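Otora Cloth Strips

Demonstrations of a two-finger gripper handling long, narrow pieces of fabric, recorded for imitation learning. Maintained by Chunhua Jia and Zixuan Tian at the Winer workshop. The set covers reaching, pinching, lifting and laying down. Folding is in a separate set, Gostow, and the two share a file layout so they can be loaded together.
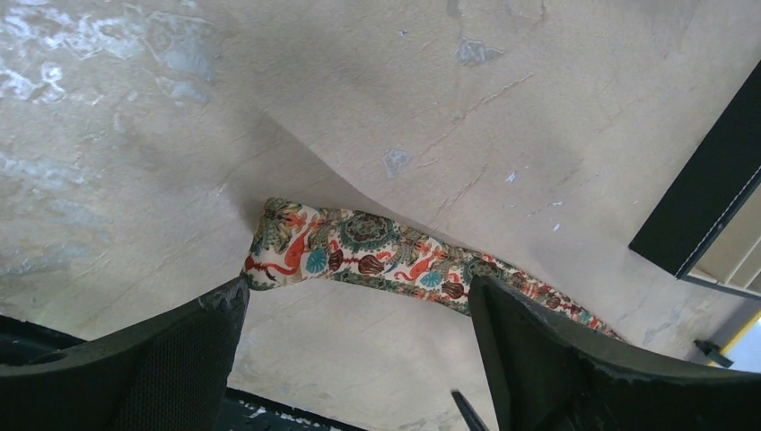

Last updated: May

Contents

The current release holds 3,693 episodes. Each episode is one folder with the wrist camera video, the joint positions, the gripper opening and a short text instruction. Video and joint data are both stored at 10 frames per second and share a clock, so no resampling is needed. Of the total, 300 episodes are set aside for testing and should not be used in training. Their names are in test_list.txt.

The work surface is pale and does not lie perfectly flat. Ripples in it throw shadows that a model can mistake for the edge of the cloth. We left them in. If you train a segmentation step first, check its output on the printed strips, where cream parts of the pattern are close in color to the background.

How episodes were recorded

An operator drives the arm by hand controller from a seat beside the table. The start position of the strip is changed between episodes by dropping it, then pulling one end if it lands in a heap. The operator reads the instruction, presses record, does the task and presses stop. Instructions are plain sentences such as "pick up the strip by the left end" or "move the end toward you." Left and right are always from the wrist camera's point of view.

Operators were asked to keep going after a missed grasp and try again in the same episode. Up to 5 attempts are allowed before the episode is closed and marked as failed. Failed episodes are included, with success set to 0 in meta.json.

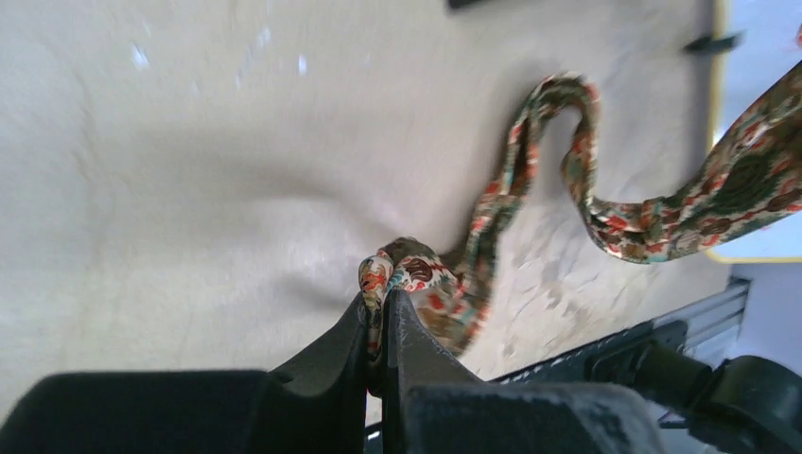
A pinch counts as good when the cloth stays between the fingertips until the operator opens them on purpose. It does not matter if the end is bunched or twisted. Loops and bends along the rest of the strip are also fine, and we do not label them.

Known problems

Parts of the rig show up at the edges of the wrist view. Cropping removes most of this but also cuts the fingers, so we ship the full view.

Glare on the surface varies with the time of day. Episodes recorded before 9 a.m. are darker than the rest.

In the Gilchrist batch the gripper opening was logged as a fraction instead of in millimeters. The loader converts it. If you read the files directly, look at the units field.

Use

Free for research and teaching. Please name the Otora set in anything you publish. Report bad episodes to Zixuan Tian with the folder name and the time in the video. Fixes go out with the next release, and folder names do not change between releases.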